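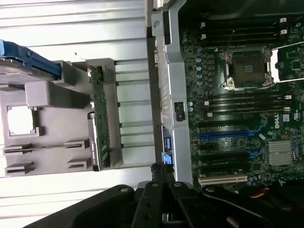
Toma's fingers over the old Dell, CPU socket sitting open.

Hi all! I finally got my remote driving stuff onto one page. Toma is my arm (I steer it from a hand controller across the room -- slow going!) and the job is learning to take a server apart, one part at a time. I'm up to 100 recorded runs now, 16 of them good enough that I'd show my mother.

The view up top is pretty much what I steer by. Those black memory slots are next on my list, and the little white latches at their ends scare me a bit -- one clumsy twitch and snap. Yesenia Medrano wants a turn at the controls too, so more in November!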